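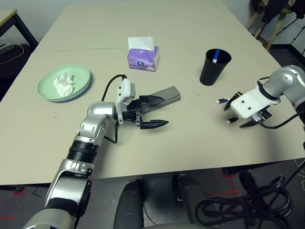 Two arms, one big table, a corner of another, and most of a budget.

Shopping for Robots: A Gallery of Where the Money Went
Posted 2018-08-05 by the Orside workshop

When we started planning the two-arm bench in February, the budget was a spreadsheet with one line on it. The line said "arms." It has since had children. This gallery page is for the people who keep writing to ask what a setup like ours costs, and who would like the answer to be a single number. We would have liked that too.

Our shortlist came down to two suppliers, Eker and Vorkis. Eker sent a quote 11 pages long, of which the last four were about shipping. Vorkis sent a quote that fit on one page and then sent the other pages later, individually, as we asked questions. We went with Eker. Reading all the bad news in one sitting seemed healthier.

Only one picture so far, with notes on the parts of it that had to be paid for. More will go up when the next round of purchasing is approved, so please don't wait by the screen.

The arms
They took the biggest bite, as expected. Buy them as a pair if you are going to need a pair. We priced one now and one next year, and the second delivery fee alone ended that conversation. Ask what is included before you admire the discount. Controllers, mounting plates and the first service visit were all separate lines on at least one quote we read.

The grippers
Two fingers each, opening and closing, and somehow 22 percent of the total. The fingers themselves are the cheap end of it. Brackets, adapters and fittings are where a purchase order goes to put on weight. Put spare fingers on the first order. A spare ordered in a hurry costs the same as the first one plus the hurry.

The cables
We budgeted for cables by guessing and then doubling the guess. Double it again. There are black loops of the stuff lying on the carpet at the lower right, and every foot of it has an invoice. If your supplier offers cable by the foot, measure along the path the cable will take, up and over the arm, with slack for the elbow. We measured across the room with a tape and felt clever for a week.

The table
Cream top, big enough for both arms to reach over, and the only item that came in under its estimate. We spent the savings on cable. Allow for floor space on every side when you pick a size, or you will own a very nice table that you have to climb over.

The test objects
A tissue box, a green plate, a black cup with a blue marker in it. The entire category was given 80 dollars and is still the only one with money left. Our colleagues at Bùi run their bench with a catalog set of standard test parts, which arrives in a fitted case and costs what you would expect of something in a fitted case. Ours came from the supermarket. A crumpled tissue is as awkward to pick up as anything in the catalog, and refills are easy to find.

What we would put in the spreadsheet next time
Shipping, both directions, in case something goes back.
A line for power outlets. Count the plugs on the equipment list before the electrician comes, and then let the electrician count them too.
Training days. Eker included one and we bought three more.
A contingency line that is bigger than the one your manager will sign. Start there and negotiate down.

Still on the wish list: a third table, a proper cable tray, and a quote that stays the same length after you reply to it.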